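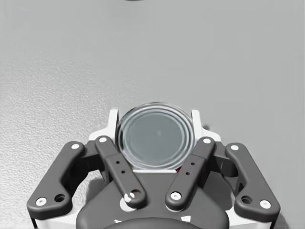
Section 2: Your First Batch of Yogurt

Welcome to the fun part! Your Briletti yogurt maker needs very little from you — milk, a spoonful of starter and one quiet night.

1. Set the base on a level surface, away from drafts and direct sun.

2. Wash the jars and lids in hot, soapy water, then let them air-dry.
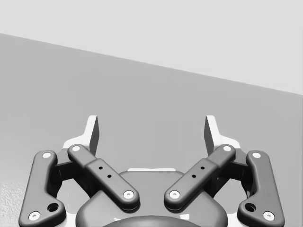

Fig. 2. Smooth gray tabletop with a pale gray wall behind.

3. Heat the milk until it steams, let it cool until it feels just warm, and stir in 50 g of plain live yogurt.

4. Fill the jars, set them in the base and put the cover on. Press START and go to bed!

CAUTION: Never put the base in water. Unplug it before wiping it down.
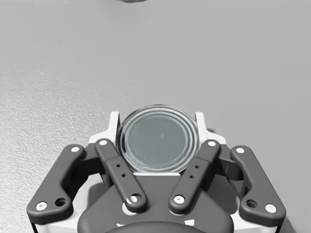 5. In the morning, tilt one jar gently. If the yogurt holds together, move all the jars to the fridge. If it still runs, give it another hour and check again.

Note: Save a few spoonfuls for your next batch. Goat milk sets softer than cow milk, and it's wonderful with honey — do try it once you've got the hang of the basic recipe.

For error codes, see Section 5.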